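Coffee corner: what we were promised and what we have

By Romana Hájek

In March the old filter pot went into retirement and the second floor at Gultgate got a capsule machine. The notice on the board said it would be "cleaner, quicker and easier for everyone." I said at the time that I would wait and see, and several people have asked me since whether I've come around. I've come partway around. I drink the coffee. I don't believe the notice.

Let me start with the cleaner part. A filter pot is a dirty object and doesn't pretend otherwise. You look at the brown ring in it and you know to wash it. A capsule machine looks clean for weeks while the trouble builds up in places you don't look: under the grille where the cup stands, in the bin that catches the used capsules, at the bottom of the water tank. I've pulled the grille off that machine on three separate mornings and regretted it every time. Whoever says these machines clean themselves has never lifted the grille.

Then there is the tray. The blue plastic tray was bought so that drips and wet cups would land on it and the table would be spared. It is a perfectly good tray. It has a rim, it has rounded corners, it wipes down in ten seconds. What has happened is that the tray is treated as a second tabletop, and a glass set down wet on it leaves a ring that dries white and stays until somebody takes a cloth to it. We have hard water on this floor. Hard water leaves marks on everything, and a darker color like that shows them more than a plain white tray would have. I did mention this when it was ordered.

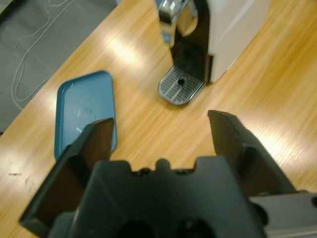

How do you get a dried water ring off a plastic tray?

White vinegar and warm water, half and half, on a soft cloth. Lay the wet cloth over the mark for five minutes, wipe, rinse and dry the tray before you put it back. Scouring pads will scratch the plastic, and the scratches hold more scale than the smooth surface did.

I asked Raed Aoun, who looks after supplies, whether we needed a special cleaner for any of this. He had a leaflet from Jometti offering a "coffee station care kit" with a spray, a cloth, a brush and a sachet of something. I read the ingredients on the spray. It is mostly water and citric acid, with a lemon scent that I would not want anywhere near a cup. The cloth is a cloth. We didn't order the kit. There is a bottle of vinegar in the cupboard under the sink with a label on it, and a stack of cloths next to it, and that should do us for a long while.

Please don't use the vinegar inside the machine. I know half the internet recommends it. The manual that came with ours says to use a descaler made for the purpose, and on this one subject I'm prepared to trust the manual, mainly on the grounds that we'd be paying for the repair. Elibariki Wanyama has put the descaler in the same cupboard, on the upper shelf, well away from the sugar.

Now for quicker. A single cup is quick, I'll give it that. You put in a capsule, press, wait, and walk off. But there are 34 of us signed up on the coffee list, and at half past nine a good part of that list arrives with the same idea. The filter pot filled six mugs in one go. The capsule machine fills one, then the next person discovers the tank is low, then someone goes off to the kitchen with it and gets talking. I timed the line one morning from the chair by the window. Twelve minutes from the first person to the last, and the last person had tea.

The tank is the real bottleneck. It's clear, so the water level can be seen by anyone with eyes, and still it is found at the bottom far too often. The lid lifts off, the tank lifts out, you fill it at the cold tap, you set it back until it sits properly. If it isn't seated all the way, the pump makes a noise like a coffee grinder full of gravel and you get half a cup. Press it down. If you take the last decent cup's worth, fill it before you leave. I'm told this is obvious, and yet.

Fresh water, too. Topping up an old tank all week means that by the end of it you're drinking water that has been standing there for days. Empty it at the end of the day and leave it empty overnight with the lid off. Gilles Besson objects that this means the first person in has to fill it. Gilles is generally the first person in. I have sympathy for him and no better plan. 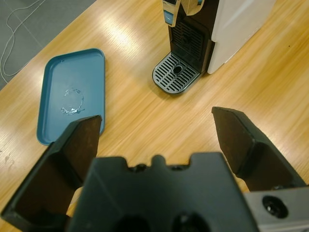
Which brings me to the wood. The table under all this is a nice table, light wood with a good warm color, and it came to us secondhand in better condition than most things on the floor. Water doesn't hurt it if it's wiped up right away. Water left to stand under a cup or along the foot of the machine is another matter. It creeps under the finish, and the finish goes cloudy, and after that you are into sanding. Eldana Negussie did her own dining table last year and says a cloudy patch can sometimes be brought back with a warm iron over a folded cotton cloth. She also says she made one patch worse. I would prefer that none of us experiment on a shared table.

So wet things go on the tray, and the tray gets wiped when you're done with it. That covers glasses as well as coffee cups. Cordial and juice are worse than coffee for this. They dry sticky, the next sheet of paper sticks to them, and the one after that is usually mine.

A word on the drip tray under the spout, the metal one with holes in it. People pour things into it. Cold coffee, the rinse water, the last inch of somebody's drink. It is meant for drips. It holds very little, it doesn't drain anywhere, and when it's full the overflow goes out underneath and straight onto the wood. There's a sink fourteen steps away. I would like us to use it.

Capsules next, and here my doubts are at their strongest. We got through 474 in our first full month. I have the figure from the boxes, and I don't know what I expected, but it wasn't that. Rornetti, who supply them, say the used ones can be collected and recycled, and they've given us a roll of bags for it. Fine. I filled a bag, tied it, sealed it and asked when it would be picked up. I was told pickups are arranged once a site has 3000 used capsules ready to go. At our rate that is more than six months of damp capsules in a cupboard. I asked whether anyone at Rornetti had ever stood next to one of these bags in warm weather. I'm waiting to hear.

In the meantime Raed has found that the Marty shop on the corner takes them in small amounts, so he has been carrying a bag down when he goes out for lunch. He shouldn't have to do it alone. If you pass that way, take a bag. They need to be drained first, so empty the used-capsule bin over the sink and let it sit a minute before tipping it into the bag.

The wire stand for the capsules has been more of a success than I thought it would be. I had it down as a gadget. But the boxes used to be torn open at both ends and left on the table, and since we have had the stand the table has been clearer and people can see what's on offer. My only complaint is about the way it gets filled. Everyone takes the kind they like, the boxes in the cupboard get opened in any order, and by afternoon you're left with whatever nobody wanted in the morning. Put a few of each kind on the stand when you fill it. The full boxes stay in the cupboard.

I've also been asked about the colors, as if I'd know. The box is the place to look. Two people have told me with complete confidence which one is the strongest and they named different ones. If you're sensitive to caffeine late in the day, read the side of the box before you believe a colleague.

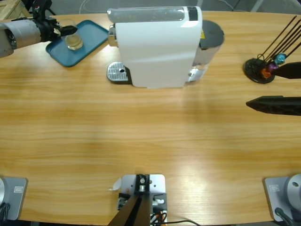 The coffee table: tank and lid at the back of the machine, capsule stand to the right, blue tray on the left.

As for easier for everyone, we should talk about money. The filter pot cost each of us so little that we never discussed it. The capsules are $4 a week per person on the list, paid into the tin, and the tin has come up short both times I've counted it. I don't think people are dodging. I think they have one cup on a busy day, tell themselves it hardly counts, and forget. It counts. If you only drink coffee now and then and don't want to be on the list, put something in the tin each time and we'll call it even.

Several of you have said you'd like the filter pot back for the morning rush, with the machine kept for the rest of the day. I think this is the first sensible suggestion anyone has made on the subject. The pot is still in the storeroom, its lid is cracked but it works, and Elibariki says there's a free outlet on the far wall. We would need someone willing to start it at nine and someone willing to wash it out properly afterward, grounds in the compost and not in the sink. Names on the sheet by the door, please. Mine is already down for the washing, at least until the summer.

The descaling light, for those who have been pressing it in the hope that it will go off, will not go off until the machine has been descaled. Gilles and I are doing that after four o'clock on the last working day of the month. It takes the better part of an hour, and you can't make coffee while it's going on. Have your cup before then, and leave the tank empty for us when you've had it.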